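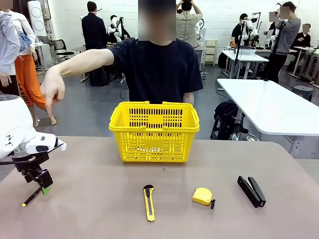 4.2 Rumor posts and follower counts

Figure 4 gives follower change per account after a first rumor post. We took 36 creators from the Carik list, mostly beauty and modeling, a few who do both. All had been linked by name to a bigger creator at least once before April. Linked here means a post, a tagged photo or a comment thread, no matter who started it.

Collection was done with Dindgate, which pulls public posts only. Deleted posts are missing. Stories are missing too — a real gap, as a lot of the back and forth between creators happens there and is gone in a day. We kept 209 posts after removing reposts and fan edits. Two coders read each one and marked it as friendship, dating, feud or other. Disagreements went to a third coder. Feud and dating were easy to tell apart, friendship and dating were not, and most of the third coder's time went there.

Main result: the smaller account gains, the bigger one mostly stays flat. Gains come early, inside the first few days, then level off. Feud posts bring more new followers than dating posts but they also leave sooner. We did not expect the size of that drop. For 17 of the creators the count was back near its old level by the end of the window, and nearly all of those were feud cases.

Replies matter. When the smaller creator answered the rumor in a video the bump lasted longer, whatever the answer was. Denials did as well as confirmations. Silence did worst. Antal scores (see 3.3) point the same way, though teh spread is wide for dating posts and we would not lean on it.

Some limits. Accounts with fewer than 100 posts were dropped, so new creators are under-counted. Follower numbers are public totals and include bots; we ran the Ondanow filter once, at the start, and did not rerun it. Also we can't seperate the rumor from whatever else the creator put out that week — product launches, tour dates, a move to a new city. A launch date check was done by hand for the feud group only. Dating group still to do.

4.3 Who posts first

Fan pages, in most cases. Gossip channels pick it up later and get the larger share of views. The creators themselves were rarely first.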